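Home Gallery Table & Linen Kitchen Odds Contact
Search this site Type here... Go

Table and linen, the November lot

Quick one this month as I'm off out in an hour. Mostly tables, cloths, bowls and little dishes, all from the back kitchen where the light's decent until about three in the afternoon and then gives up. Gilang Liem sorted the order and I've done the words. If a line reads daft that's me, not him.

Same as ever, nothing is for sale. People keep asking. The Vulla bits were bought years back and I couldn't tell you where you'd find them now. Try the Magalhães shop if it's still going, they had a good shelf of seconds down the back by the till.

Click on any of them for the bigger version. If it doesn't load give it a minute, the site's been slow all week. Numbers in brackets are shelf numbers and only matter to us.

Blue jug (6)
Drandeo, the old shape with the fat handle. Pours badly, always has, goes down the outside and onto your sleeve. Lovely on a windowsill with nothing in it.

Bread board, both sides
Oiled it the night before, which you can tell from the colour. The knife marks on the back are from my aunt's time. I've stopped trying to sand them out.

Egg cups
Two left from the set. One has the chip. Turned it round for the picture then forgot and turned it back again.

Checked tea towels, folded
Khairul Yeoh folds these in thirds and I do quarters so the pile never sits straight. Washed a hundred times and still good. Don't iron them, no point.

Drandeo sugar pot
Lid doesn't belong to it. The real lid went down the side of the old cooker and when we had the cooker out it wasnt there. This one nearly fits.

Runner, long one
Too long for our table now. Was made for the one in the old house, which seated ten if you didn't mind elbows. Moth at one end, darned, bit lumpy.

Grumis pie dish
Big and heavy. Does a fish pie for everybody with some left over for lunch. The glaze has gone crackly on the bottom but only there. Paid 646 for it at a market abroad and have no idea any more what that was in real money, felt like a bargain on the day and a weight in the suitcase on the way home.

Buttons in a saucer
Not linen, not a dish really. Liked the colours. The saucer is Vulla.

Spoon jar
Wooden ones to the left, metal to the right, until somebody else does the washing up. The long one with the burnt edge is for jam. Only jam.

Napkins, mixed
None match. I quite like that at supper, people remember which one they had last time and go looking for it. Gilang says there should be a proper set for when visitors come. There was. It's in a drawer with wine on it.

Little milk pan
Was going to be thrown out, rescued twice. Handle's been tightened again. Fine for cocoa for one, hopeless for two.

Plain cloths
A plain cloth wants a bit of life in it before it's any good, I think. New ones are stiff and slide about and everybody's frightened of them. Off-white is my favourite, goes with anything and is kinder than a bright white when it's seen a few dinners.
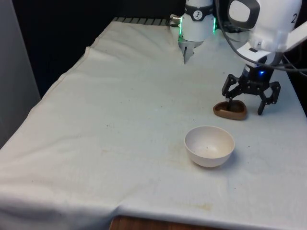 White cloth, white bowl. Pale on pale was the idea all along and I'd do the whole gallery like it if Khairul let me. The bowl is matte and deep with a plain rim, my favourite kind, and that coppery brown dish behind it, the shallow one with the raised lip, stops it all going too quiet. A faint brownish mark near the front edge of the cloth, and small dark specks here and there. Not bothered. Soak it overnight in cool water with a spoon of soda, then a normal wash, and if it's still there after that it can stay.

Tray with a rim
For carrying out to the garden. Everything slides to one corner on the back step, every time. I put a damp cloth under the glasses now, works a treat.

Drandeo plates, stacked
Small ones on top. Paper between them if they're going away for the winter, kitchen roll will do. Gilang packed these and used around 1000 sheets of it by the look of the bin.

Pegs and a bag
Bag made from the good end of a cloth that was worn through in the middle. Took an evening. Drawstring is a bootlace.

Butter dish
Grumis again. Lid on, lid off, couldnt decide so you've got lid off. Needs warm water and a soft brush in the corners or it goes tacky.

Last cloth, on the line
Windy. Took a few goes. Peg from the hem and not the corners or you get ears.

More next time, want to get the glasses done and the other half of the Magalhães things, which are still wrapped up on top of the wardrobe. If you've got the matching lid for that sugar pot please write.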